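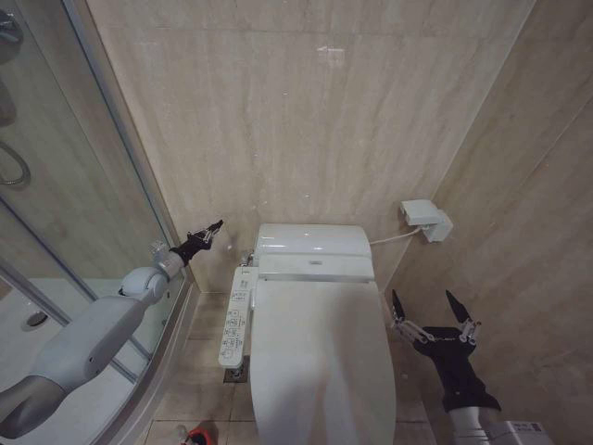

Bidet seats, quick answers

Will it fit my toilet?
Mostly yes. Measure bolt holes to the front of the bowl, send us the number. Round tanks ok.

Do I need an outlet?
Yes. Within reach of the cord, and not inside the shower. No extension cords please.

Side panel or remote?
The Grellus has the side panel, Kovthorpe comes with a remote. Same functions.

How do I clean the panel?
Damp cloth, unplug first. No bleach, it takes teh labels off.

Water on the floor by the supply fitting?
Shut the valve, hand tighten, check again in 20 minutes. Still dripping, call.

Who installs?
Arlindo Leite does Mollah and Cirnulcombe. Book early for August, fills up fast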